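Went to the Duturik open day on Wednesday - long report

Posted in: Shows, visits and days out

marrowfat_jim
Evening all. A few of you asked me to report back from the robotics open day at Duturik, so get a cuppa, because I do go on a bit. I drove over with my neighbour and we were there at 9 sharp. They were handing out numbered stickers at the door and mine was 92, so plenty of people had beaten us to it.

The ground floor was the usual displays and a very nice morning tea (the lamingtons were a highlight, I had more than I should have). Upstairs was the part I'd come for, the simulation room, where they train the arm on a computer before it's let near the real one. Oliwia Sobczak ran our session and she was lovely, very patient with a bunch of retirees who all wanted to talk at once. She put the gripper's own view up on the big screen and let us ask whatever we liked.

I asked if I could have a couple of the screens to share here and she kindly emailed them through.
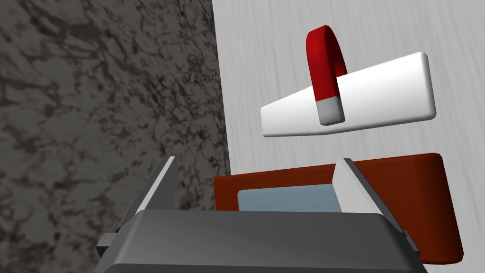
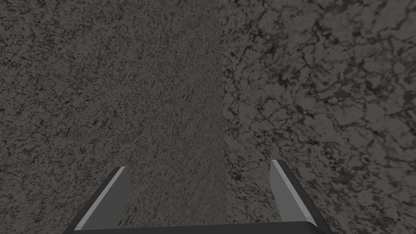 Both are from the simulator, looking along the gripper.

What got me was how much of the day's talk was about surfaces. Oliwia said they swap the colours and textures over and over so the software doesn't get too fond of one particular bench. I spent 30-odd years in a cabinet shop and I've known apprentices with the same trouble! Anyway, we stayed well past our slot and I'd go again tomorrow.

kettle_and_toast
Thanks for writing all that up, Jim, I felt like I was there. Is the red thing in the first one meant to be a magnet? It looks just like the horseshoe ones we had at school.

marrowfat_jim
That's how it looked to me too, kettle, sitting over the white block. I meant to ask what it was for and then somebody got her onto the subject of motors and I never got back to it.

Trukent159
I'll be the grump, sorry. I went to the June one and came away a bit flat. Lovely people, but I'd driven a long way to see a machine pick something up, and I can look at computer graphics at home. I'd like to see the real arm get more of the day.

ilis_gardener
I don't think that's quite fair, Trukent. The practice side is where most of the work gets done, and I was glad somebody took the time to show it to us. My grandson is 9 and he sat through the whole talk without a wriggle - that's never happened at church, I can tell you.

Trukent159
Fair enough, and I'm happy your grandson enjoyed it. I still think they should say on the flyer that it's mostly screens. People plan their day around these things.

marrowfat_jim
I'll give you the flyer, it was pretty vague. We did get 3 goes of the real arm downstairs after lunch, stacking cups, but the crowd was deep and I mostly saw the back of a tall fellow's hat.

kettle_and_toast
Do you need to book? And how's the parking? My knees aren't what they were.

marrowfat_jim
No booking for the displays, but put your name down for the upstairs session as soon as you get in. Park behind the Kwiatkowski building and use the side door, there's a lift just inside on the left.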